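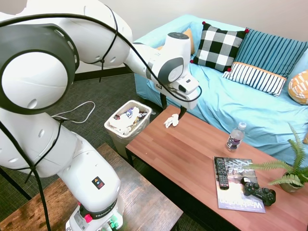 Table basse en bois

17/3/24

Entretien d'une table basse huilée : notes de reprise

La finition d'origine était une huile dure appliquée en octobre, deux couches, sur un plateau poncé au grain 180. Au bout d'un hiver, le plateau marquait à l'eau et l'aspect devenait terne dans la zone de passage des tasses. Je consigne la méthode de reprise, parce que la notice du fabricant est muette sur les reprises partielles.

Diagnostic

Quelques gouttes d'eau déposées à plusieurs endroits du plateau. Si elles perlent encore après 5 minutes, la finition tient et un simple nettoyage suffit. Si le bois fonce sous la goutte, il n'est plus saturé. Chez moi, le fonçage était net au centre et nul sur les bords. J'ai quand même traité le plateau entier : une reprise locale laisse presque toujours une auréole visible en lumière rasante.

Nettoyage

Savon neutre dilué, chiffon essoré, puis un second passage à l'eau claire. Ne pas utiliser de savon noir à l'huile de lin, qui laisse un film gras et perturbe l'accroche. Séchage une nuit complète, fenêtre entrouverte.

Ponçage

J'ai commencé au 240, directement. C'était trop fin pour les auréoles les plus anciennes et j'ai dû revenir au 180 sur la moitié du plateau, puis remonter. Ponçage dans le sens du fil, à la cale liège. La ponceuse excentrique va plus vite mais arrondit les arêtes si on déborde, et je n'aime pas ce que cela donne sur un chant droit. Ne pas dépasser le grain 300 : au-delà, les pores se ferment et l'huile pénètre mal.

Dépoussiérage à l'aspirateur, brosse douce, puis chiffon en microfibre à peine humide. Les tampons collants du commerce laissent parfois une trace de cire.

Application

J'ai comparé deux produits sur des chutes de la même essence. L'huile Clolis est fluide, pénètre vite et jaunit un peu. L'huile Irel est plus chargée en cire, plus longue à tirer, avec un rendu plus mat. J'ai retenu la seconde pour le plateau et gardé la première pour le dessous, qui n'est pas sollicité.

Consommation pour le plateau : environ 70 ml en première couche, nettement moins en seconde. Étaler au chiffon non pelucheux, laisser agir 20 minutes, essuyer tout l'excédent. L'étape d'essuyage conditionne le résultat. Un film oublié reste poisseux plusieurs jours et il faut le reprendre au tampon abrasif blanc. Égrenage très léger entre les deux couches, à la main, sans appuyer.

Rappel de sécurité : les chiffons imbibés d'huile siccative peuvent s'enflammer spontanément. Les étendre à plat dehors ou les noyer dans un seau d'eau avant de les jeter.

Remise en service

Usage léger après deux jours, sans rien d'humide ni de chaud. Durcissement complet en deux à trois semaines selon la température de la pièce. Pendant ce délai, pas de nappe ni de dessous de verre en caoutchouc, le plastifiant migre dans l'huile fraîche et laisse un rond impossible à nettoyer.

Reste à traiter le dessous du plateau, que j'ai laissé brut la première fois. Une seule couche de Clolis devrait suffire. Je complèterai l'article avec la consommation mesurée.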